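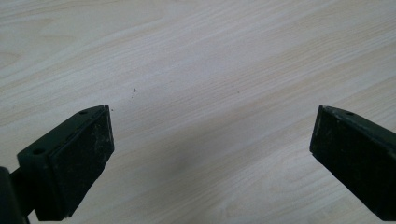
My project was supposed to be about how fast a packing station gets once you automate half of it, and I ended up writing mostly about hands. I spent my placement at Muvance, a small firm in Flokosthorpe that packs replacement parts for kitchen appliances. Part of the work there now is teaching the new packing arm, which everybody calls Pledik, by doing the job yourself with a hand-held gripper. So you stand at a table and pick things up with two blocky dark fingers and put them down again, all shift. The pads on the fingers get scuffed and dusty, with pale scratches and little white flecks on them, and I got weirdly interested in that (my notebook has a whole page on pads!). The pale wood tabletop stays pretty clean apart from the odd speck.

## What I did

I worked 9 shifts, talked to people on breaks, and logged 471 picks of my own. The target for a trained person is 600 in a shift, so please don't compare me to anyone.

## What changed for the packers

The biggest thing I heard was about pace. Before, you packed a box, taped it, and had a second to look up. With the gripper you have to move smoothly and kind of slowly, and start over if you fumble, and a few people said that was more tiring than packing fast. One woman told me her shoulders hurt less but her wrist hurts more. Another packer loved it and said it was the first time the company had cared how she did something and not only how much of it she did.

Pay was a sore spot. The gripper work counts as regular packing hours, so there's no bonus, even though people are passing on stuff they took years to learn. I asked the shift lead about this on a Wednesday and got a long answer about budgets that I couldn't really summarize if I tried.

Then there's the worry about jobs. Two packers had already moved to checking returns, and both said they'd asked for the switch. Others weren't so sure they'd get a choice when their turn came.

## Problems with my report

Nine shifts isn't long, and I only saw the day crew. I also liked the people a lot, which probably shows. If I did it again I'd go back in March, when orders are slow, and ask the same questions about pay.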